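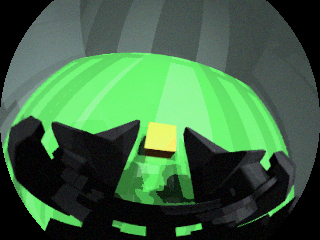
Visits & Open Days

Kuroda's piano works, one morning in March

The invitation promised "a new chapter in concert sound," and I have read that sentence from enough piano makers to keep my coat on. Still, Kuroda rarely lets outsiders past the showroom, so on March 12, 2026 I joined the tour with a group of teachers, two tuners and a few players who had been told there would be instruments to try.

Edeltraud Lenz, who runs the voicing department, took us through first. She is good company and doesn't oversell. We heard the same hammer set before and after needling, and the change was plain even from the back of the room. She would not be drawn on the new soundboard, which the brochure credits with "92 percent more color in the treble." I asked what had been measured. She said I should ask marketing. I did, and was handed another brochure.

The rim presses were idle, which was a pity. We were told the bent rims rest for 14 weeks before anyone touches them again, and one of the tuners muttered that it used to be longer. Our guide didn't take that up.

After coffee came the part everybody had signed up for, a short recital in the selection hall on the new model, the Storkorow. Svenja Nägeli played. I had last heard her in January, in a Schubert sonata that was slow and completely gripping, so I was well disposed. She gave us two Brahms intermezzos and a Scarlatti sonata, followed by a piece by Dymphna Phelan written to show off the instrument.

The Brahms was lovely. Whether that had much to do with the piano is another matter. The tenor range is warm and even, and the soft pedal does more than just make things quieter. Above the second C over middle C, though, I heard a glassy edge that no amount of careful playing quite hid, and the Scarlatti brought it out on every repeat. The Phelan piece stays mostly in the bottom half of the keyboard. Make of that what you like.
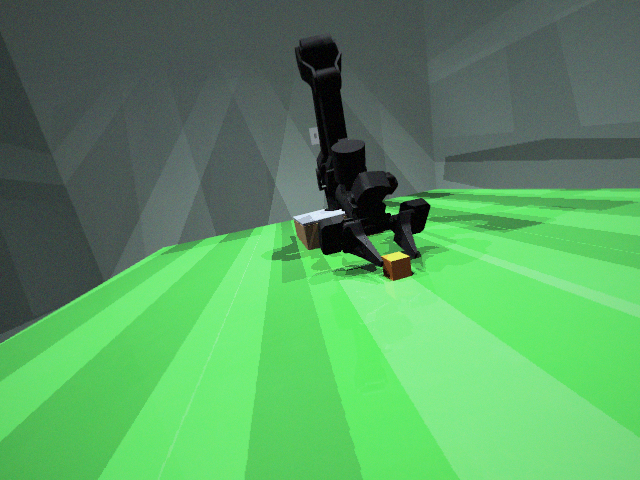
Questions afterward were short. Declan Hayes, a teacher from the group, asked how the piano would hold up in a practice room with no climate control, and got a long answer about concert halls. Somebody else asked about price and was told it depends on the market.

We were then allowed five minutes each at the keyboard. I used mine on repeated notes and very soft chords. The action is quick and light, maybe too light for students who will go back to an old upright the same evening. Lama Issa, a fine accompanist, tried it after me and liked it a good deal more than I did. She thought the top would settle once the hammers had been played in. She may be right, but a selection hall is where you expect the maker to have done that already.

I would like to hear the Storkorow again in a real hall, with an orchestra behind it and somebody else choosing the program. Kuroda says one will be out on loan later in the year. They couldn't say where.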